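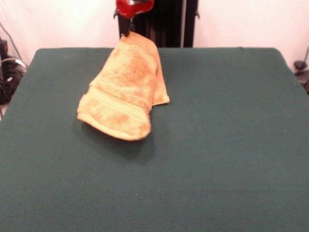
Notes, session 2 - sponsored rides: planning and money
25 April 2023

Read before next time. Case = the Zilville to Wysocka charity ride (held in July). Figures on the sheet I gave out, repeated below.

**Where we got to**

- Sponsored event = two jobs. The ride, and the asking. Students always plan the first one and leave the second till the week before. Don't.
- Target has to be public from day one. Zilville set $3,000, raised $2,864. Is that a failure? Discuss. (Most of you said no. Think about what the donors were told, and when.)
- 512 separate gifts. Lots of small ones. Work out the average, then say why the average doesn't help you much.

**Route**

Start and finish need a story, or at least a name people know. Zilville used the old market square, good for photos, terrible for parking. Quiet roads early, busy roads late = wrong way round if riders are young. Rest stops: shade, toilet, somewhere to lean bikes. Check the toilets are open at that hour!!

Young riders: one adult in front, one behind, both with phone numbers on paper. Parent or guardian signs the form. No form no ride.

**Sponsors**

Novetti gave water bottles and wanted the logo on the shirts. Cukau gave cash, asked for nothing, got left off the thank you page. Guess which one said no the next year. Write down what each sponsor was promised, one line each, and tick it off after.

**Gift types** (came up in questions)

- flat gift: easy, paid up front
- per mile: more exciting, harder to colect, people forget
- matched: employer doubles it, always a deadline, usualy missed

**After the ride**

Thank donors inside a week. Total, one photo of the finish, where the money goes. Short. Second message when the charity has spent it, skipped by nearly everyone.

**For next time**

1. One page plan for a ride near you, start, finish, stops.
2. Draft the asking letter, half a page max.
3. Bring the Zilville sheet back, we need the bottom table. Spare copies in the tray by the door.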